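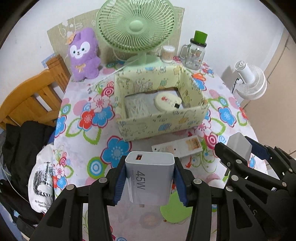 *A 45W charger with an orange USB port.*

Nava is a recipe website with an oven that runs hot on the left and a readership that writes in when we get the gravy wrong. We want **home cooks to test recipes** for our autumn and winter pages, and we'd like some of them to be people who don't own a stand mixer.

The last batch of testers were lovely. They were also, to a person, very good cooks, and so they quietly fixed everything. One noticed that the parsnip soup had no liquid in it, added stock, and gave us full marks. The soup went up as written. We had letters.

## What you'd be doing

You get 2 recipes a month, sent on a Thursday, and you have until the following Thursday to cook them. Follow them as printed, even where you know better, and then tell us where you knew better. Coming up:

- a squash and barley stew that currently takes all afternoon
- toffee apples (burns policy attached)
- three attempts at a cheese scone, labelled A, B and Tidine, the last being a village whose baker gave us the method on the back of a receipt
- a spiced plum crumble that Itzel, our recipe editor, considers finished and everybody else considers soup

After each one you fill in a form. It asks how long it took from opening the fridge to sitting down, what you had to wash up, and whether you'd make it again if we weren't paying. "Nice" is not accepted in the comments box. The box will send it back.

## Who we're after

You should cook at home most nights and be able to say something unkind about a pudding without three paragraphs of apology. Spelling doesn't matter. A set of scales does. If your oven has lost the numbers off its dial, please apply anyway, as most of our readers seem to be in the same position.

We can't take anyone with a nut allergy for this round, and I'm sorry about that. There's a nut-free round starting in May. Vegetarians are very welcome and will be sent vegetarian recipes, which didn't always happen under the old system.

Professional chefs: we're flattered, but no. See parsnip soup.

## What you get

We pay £9 an hour for the form and any phone call afterwards, plus your ingredients against a receipt. The cooking itself isn't paid by the hour, after one tester spent a weekend on a pie. Total ingredients money for the season is capped at £300 each, so the saffron will have to stretch. You keep the food, for better or worse.

Your name goes at the foot of the recipe if you want it there. Two of last year's testers asked for theirs to be taken off.

## How to apply

Write up to 300 words on the last meal you cooked that went wrong, and what you'd tell the person who wrote the recipe. If you were the person who wrote the recipe, say so. Paste it into the testers' page on the Nava site and add the size of your biggest saucepan. No CVs, please, and no photographs of sourdough.

The page shuts at noon on Thursday. Rigoberto Cuevas reads every entry and replies to all of them, usually late in the evening. Questions about allergies or expenses go to him too. Questions about the crumble should go to Itzel Orozco, gently.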